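Home | Opinion | Gadgets | Subscribe

Pritel wants you to rent a housekeeper robot for the bathroom. The pitch is a monthly plan with 2,000 "assisted actions," and I've been chewing on that number ever since I saw the demo. What's an action? Is picking up a mug one, or four?
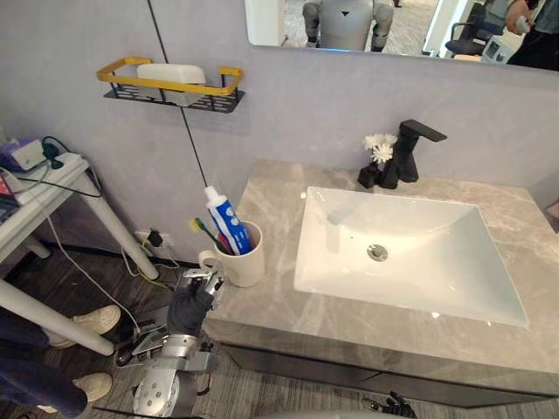
Holding on to the toothbrush mug.

I like the hands, I really do. Metal fingertips curled around a plain mug handle, two toothbrushes and a tube of toothpaste riding in it — that's a fussy thing to ask of a machine! My own kids can't be trusted with it.

But I don't want to buy my chores by the click. Joni Koivisto at Pritel told me the average home would "never hit the cap." Fine, then drop the cap. Ojeda did that with its window cleaner three years ago and people stopped grumbling.
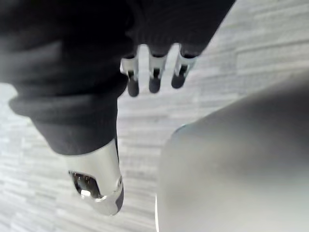
OJEDA, February

And then there's the sleeve. Dark cloth over the arm, all folds and a big bunched cuff, fingers poking out underneath. Near a sink? I'd want to know if it comes off for the wash, and the price sheet doesn't say. Give me a flat fee and a spare sleeve, and I'd try it for a month.

5 comments | 3 shares

Contact Basisness | Back to top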